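19 September 2024

Jackets today! I have been looking forward to jackets ever since we finished with tea towels, and I'm writing this with my shoes still on because I want to get it down before I forget the good bits.

We are 67 demonstrations in on the new garment set, and Emmett wants 500 before the end of October. On Monday that sounded mad to me. Tonight it sounds possible, because the quilted one was such a pleasure to work with. It has so much going on -- padding, ribbing, zips, that great gathered collar -- and every bit of it pushes back in a different way when you take hold of it. A tea towel does the same thing wherever you grab it. A jacket has opinions.

I spent most of the morning on the ribbed parts. Xiomara's rule from the Pollow work is that you take hold of something that can't slide out of your fingers, and the knit is perfect for that, a narrow bit of it fits nicely between the tips. I must remember to come in low and slow. If I hurry, the tips push the fabric along ahead of them, and then that's what the model will learn to do as well, with great confidence.
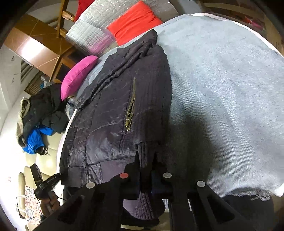

Jacket on the blue-grey blanket, ribbed strip between the fingertips.

Hussam rang at lunch to ask how the two-handed recordings were coming along and I talked at him for twenty minutes, poor man. What I was trying to explain is how different it feels from last year, when we drove the arm from across the room with the Tran controller and got four usable folds on a good day. Now I just pick up the grippers and do the job with my own hands. All the little things I do without thinking go straight into the recording: the pause before closing, the tiny lift to see if I've really got it, the way the left hand waits for the right. Gebremedhin says those pauses are worth more than the folds themselves. He wants a few where I miss on purpose and then recover, so I've put 20 of those down for tomorrow.

He also sent the numbers from the last training run. It used 2,912 clips, nearly all of them flat cloth, and he tried the result on a cardigan just to see. It went for the middle of the back every time! Never once for a sleeve. I laughed out loud, but of course it did, it has never met a sleeve. We haven't shown it one. That cheered me up no end, oddly, as I could see exactly what my week was for.

So after lunch I went over to sleeves. Cuff first, always the cuff, then bring it across the body and let go gently so the padding doesn't spring back. The other hand stays down by the waistband to keep the whole thing from travelling.

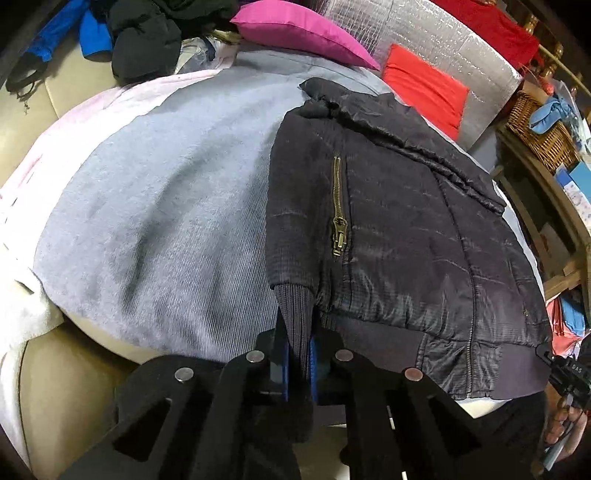 I tried starting with the sleeve close in against the body, then further out, then half tucked under, and I think the close one is the hardest. There's so little edge to find, and dark fabric on dark fabric gives you hardly any line to follow. I'd like plenty more of those. Benedito thinks we should mix in a pale jacket soon so it doesn't decide that all sleeves are dark, and he's right, though I'll be sorry to put this one down.

Other things. The Clustine upload stuck twice and then went through while I was making tea. Left wrist a bit sore, so I'll swap hands in the afternoons. Need to ask Hestex whether the spare fingertips have been posted. And I keep closing my finger and thumb on things round the house -- did it to the bread bag this evening, very slowly, with a pause before the lift.

Tomorrow: the misses, then collars if there's time. I haven't worked out where to hold a collar yet. Probably the narrow end.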